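July, close to midnight

I meant to go to bed an hour ago, but the run finally gave us numbers today and I want to put them down while I'm still pleased about it (tomorrow I'll find something wrong, I always do).

So, the tape. Davoud Rezaei has been saying since spring that our policy trained on 4000 demonstrations was learning the table more than the task, and I kept telling him we simply needed more data. He went ahead and laid out the cells with blue tape anyway, one whole evening on his knees with the roll, and we collected a new set where every object starts in a cell drawn by lot. Only 2000 demonstrations this time, half of what the old one had! I was sure it would fall over.
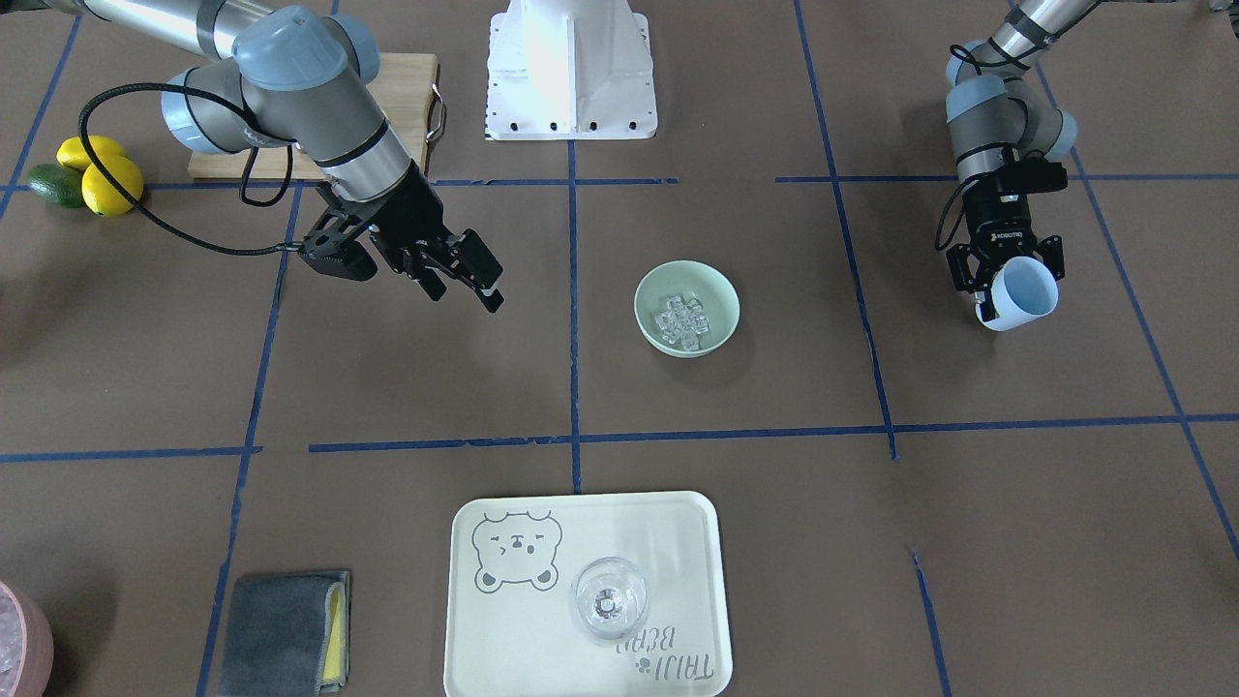 Well, it got through the iced lemon drink 9 times out of 10, and the old policy never came near that with the cells shuffled. The one miss was the ice, of course. It closed the gripper a little early and went on as though it had some, poor thing, and I felt sorry for it in a way I wouldn't admit at Losell.

Ten trials is a small number, I know, and I said so to Davoud, who was already drafting the email to the Tanasarn people in his head. We agreed to repeat everything with a different starting order and to try the old policy again on exactly the same draws, so the comparison is a fair one. I'd like to see what happens with half the cells left out of training, too, though that means another long week of teleoperation and my shoulders are complaining already.

Must remember to buy more limes, and paper for the table. And call Mom before lunch, she'll want to hear that I was wrong about something.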